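Prumach Robotics Club
Member Guide, Section 4: Recording a Wiping Task at Home

This section is for members who take the head camera kit home to record cleaning tasks for the club's Zirkis arm. Please read all of it before your first recording. Section 3 (fitting the head strap and charging the pack) must be finished already.

The task in this section has two parts, the table and the chair. Each part is recorded as its own clip.

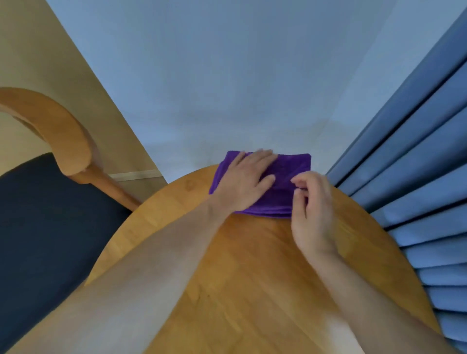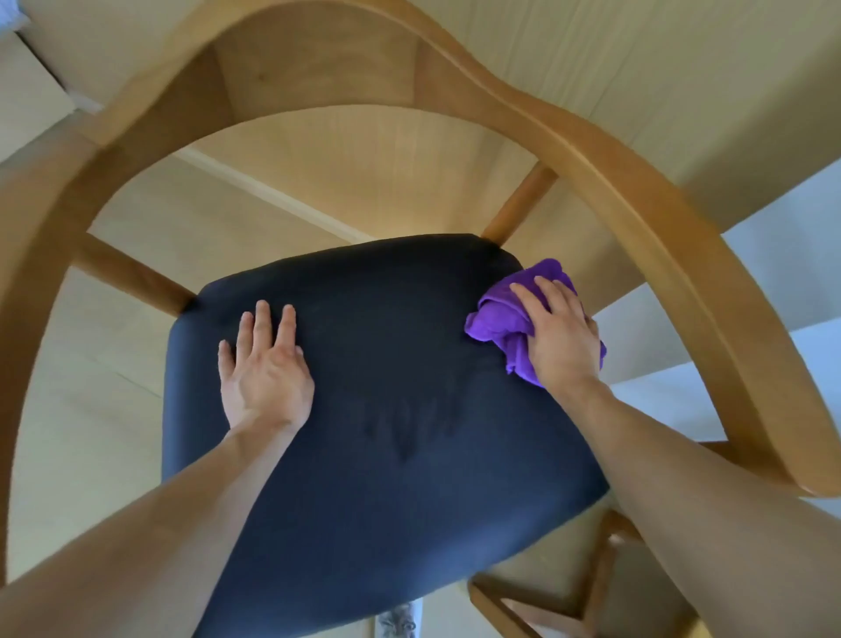 4.1 What you need

- The head camera kit in its grey case, with the battery fully charged.
- One cloth of a single strong colour. The tracking program finds the cloth by its colour, so it must be different from the furniture.
- One table and one chair that you are allowed to wipe.
- A little clean water. Do not use spray cleaner during a recording.
- The task card for wiping (card 7 in the set).
- At least 15 minutes when you will not be disturbed.

Note: A cloth with a printed pattern gives poor results. The program sometimes takes each part of the pattern for a separate object. If you have only a patterned cloth at home, ask for a plain one at the club bench.

4.2 Preparing the place

1. Remove from the table everything which does not belong to the task. Put it out of the camera's view, not on the next chair.
2. Open the curtain or turn on the room light before you start, and do not change the light again until the clip is finished. The camera needs several seconds to adjust after each change, and these seconds are lost.
3. Check for mirrors, glass doors and family photographs. The club does not accept clips in which a face can be recognized, also when it is only a reflection.
4. Roll up long sleeves to the elbow. Take off watches and bracelets with your name or a bright screen.
5. Tell the other people at home that you are recording. The kit records sound as well, and the sound is removed only later, at the club.

CAUTION: Do not walk on stairs while you wear the head camera. The strap limits what you can see above your eyes, and the cable of the battery pack can catch on a railing.

4.3 Starting the recorder

1. Put on the head strap and tighten it until it does not move when you nod.
2. Connect the battery pack. The light on the side will blink orange.
3. Wait for the light to become steady green. This can take up to 50 seconds if the pack is cold.
4. Open the Sollex app on the club tablet and choose "New session". Type your member number, not your name.
5. Look down at the middle of the table. On the tablet, the middle of the table should be in the lower half of the preview. If you see mostly the wall, tilt the camera one click down.
6. Put the tablet away from the table and press the button on the strap one time. You will hear one short tone.

Note: Two short tones mean that the memory card is not found. Stop, disconnect the battery, push the card in again and repeat from step 2.

4.4 Recording the table

1. Stand or sit close enough that you reach the far edge without stretching. Both hands should be visible when they are working.
2. Hold your two hands open over the table for three seconds. This is the start signal for the person who will cut the clip.
3. Fold the cloth into a flat pad. Fold slowly. The folding is part of the task and we need it as much as the wiping.
4. Place one hand flat on the pad and use the other to straighten the corner or the edge. The Zirkis arm has great difficulty with corners, so please show this movement clearly and do not cover it with your arm longer than necessary.
5. Wipe from the far edge toward you, in lines which overlap a little. If the table is round, follow the rim last.
6. If there is a mark that does not come off, wipe it three times and continue. Do not scratch it with a fingernail.
7. Lay the cloth down, hold your hands open again for three seconds, and press the button on the strap.

Note: Speed is the most common fault. Work at the speed you would use if you were teaching a small child. In the clips from December, the fast ones were almost all rejected at the review.

4.5 Recording the chair

1. Pull the chair out so that you can see the full seat when you look down. You should not need to bend under the table.
2. Press the button on the strap and give the start signal again.
3. Put one hand on the seat to hold the chair still. Keep it there while the other hand wipes. The arm team wants to learn how people share the work between the two hands, so do not take the supporting hand away to scratch your nose.
4. Wipe the seat from the back toward the front. The cloth does not need to be folded for this part. You may let it crumple in the hand, as most people do.
5. Go into the back corners, where the seat meets the frame. Move the supporting hand to a new position if you must, but do this slowly.
6. Wipe the rail and the arm supports if the chair has them. Follow the curve in one movement if you can reach.
7. Finish with the open hands and press the button.

CAUTION: Use only a slightly damp cloth on padded seats. If you are not sure about the material, use the cloth dry. The club cannot pay for damaged furniture.

CAUTION: Do not lean your full weight on a chair with thin legs or on a chair that stands on a smooth floor. It can slide.

4.6 Checking your clips

Check before you put the furniture back, because you may have to repeat a clip.

1. Open the session in the Sollex app and play the first part of each clip.
2. Confirm that both hands can be seen during the start signal.
3. Go to the middle of the clip. The cloth should be in view. If your forearm covers it for a long time, lower your elbow and record again.
4. Mark each clip as "good", "unsure" or "bad". Please do not delete the bad ones. The students who write the sorting program use them for testing.
5. Write the kind of surface in the notes field, in simple words: "wood table, round", "padded chair, dark seat". Do not write your address.

4.7 Problems and what to do

The preview is black.
The lens cover is still on, or the cable between camera and pack is loose. Check both.

The picture jumps when you wipe.
The strap is too loose, or you are following the cloth with your whole head. Keep your head quiet and move your eyes.

The colour of the cloth looks wrong in the clip.
The lamp and the daylight are mixing. Use only one of them and record again.

The app shows error 66.
The tablet has lost the connection with the recorder. The clip is normally safe on the card. Finish the task, press the button, and only then restart the tablet.

The battery becomes warm.
A little warmth is normal. If it is uncomfortable to hold, disconnect it, put it on a tile or stone surface and bring it to the club. Do not charge it again.

4.8 Returning the kit

1. Take the battery pack off the strap. Do not leave them connected in the case.
2. Leave the memory card in the recorder. Copying is done at the club on the Achterberg computer, which is the one with the card reader on the left side.
3. Wipe the forehead pad with the small tissue from the case and let it dry before you close the lid.
4. Fill in the paper sheet in the lid: member number, number of clips, and anything that was broken or strange.
5. Put the case on the lower shelf in the robotics room before the end of the lunch hour. The next member may be waiting for it.

The clips are reviewed in the order they arrive. When yours are accepted, your member number gets a green dot on the wall list and you can take the next task card. Card 8 (folding towels) uses the same strap position, so you can leave the camera angle as it is. For card 9 (loading a drawer) go first to Section 5, where the second camera is explained.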